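The Frozen Shoulder

By Marlina Goh
March

It started with a coat. Ruth put her left arm into the sleeve and the shoulder stopped halfway, like a drawer with something stuck behind it. She stood in the hall at Vindgate with the coat hanging off her and waited for the pain to go down.

The doctor said it was a frozen shoulder. He said it might last 12 months, maybe more, and gave her a sheet of exercises.

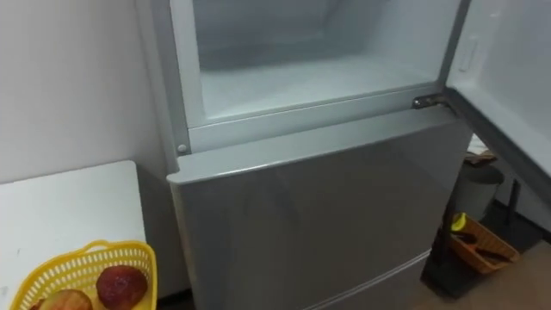 She did them at the kitchen table before work. First the pendulum, leaning forward and letting the arm swing. Then the wall, walking her fingers up the paint. She made a pencil mark where they stopped. After 6 weeks there was a smudge of marks, all at the height of the light switch.

"You could paint over those," her brother Colin said.

"Not yet."
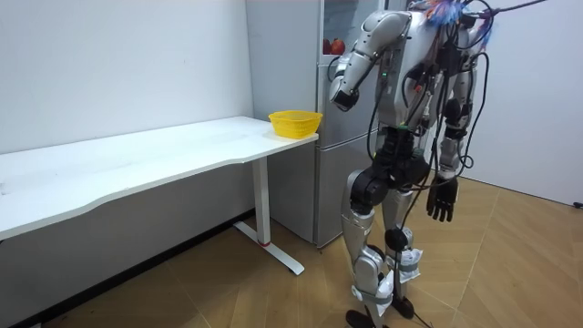 He drove her to the physio on Jistum Road and sat outside with the engine off. The physio was young and had cold hands. She bent Ruth's elbow, turned the arm out and held it there - longer than Ruth thought fair.

"Does it wake you?"

"Every time I roll over."

"That usually goes first."

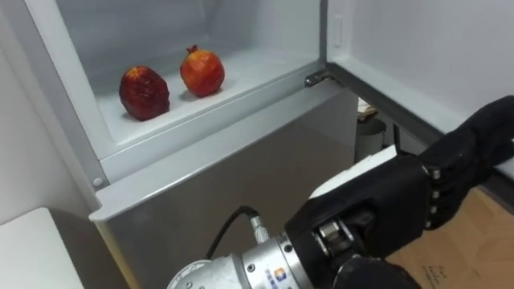 It went in the autumn. Ruth slept until seven and lay there on her bad side, working out what was different. Then she got up, went to the wall and walked her fingers past the light switch. She had to go back for the pencil.

14 shares | 2 comments

Pat W: Mine was the right one. Bra straps were the worst of it.

oldgoat: Liked Colin. Is there more of this?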